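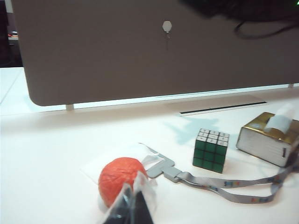 4 min read

I have wanted a white desk since the summer we moved to Poltwood, and last July I finally bought one, secondhand, from a listing that said "Ikano, good condition, must collect." It came up two flights of stairs in one piece (I did not, my back complained for days) and it has been the center of my little corner ever since.

What sold me was the long black slot in the top. All my desks before this one had either a round hole in the wrong corner or no hole whatsoever, so the cords went over the back edge and stayed there in a sulk. Now I have a proper slot, and I'd love to report that the cords go through it. Some days they do! Most days there is still a fat loop of black cable slung over the gray panel at the back, and I look at it over my coffee and think, Saturday.

The panel itself I have grown very fond of. It stands up on two small pale feet so a sliver of light comes through underneath, and the gray has a bit of brown in it, which is kinder on the eyes in the evening than plain white would be. I stuck a little white hook up near the top, meaning to hang my keys there, and so far my keys live in my coat.

As for what's allowed on the desk, I've been strict with myself. A box of tissues, for allergy season. And the Rubik's cube, which I pick up whenever I'm stuck on a sentence. My best time is 3 minutes and 10 seconds, and I was so pleased that I went and told the whole family at dinner, who went on eating. I like it best parked with the white side up, because it suits the desk.

One warning if you're shopping for a glossy top like mine: it shows everything. Every lamp, every thumbprint, every crumb of toast. I wipe it down with a soft cloth and a drop of dish soap, and I've stopped using the spray cleaner, which left streaks I could see from the hallway.

Next on my list is a cable tray for underneath, if I can find one that doesn't need drilling. Suggestions very welcome, I do read them all.

Contact | © 2020 Skurkance | Back to top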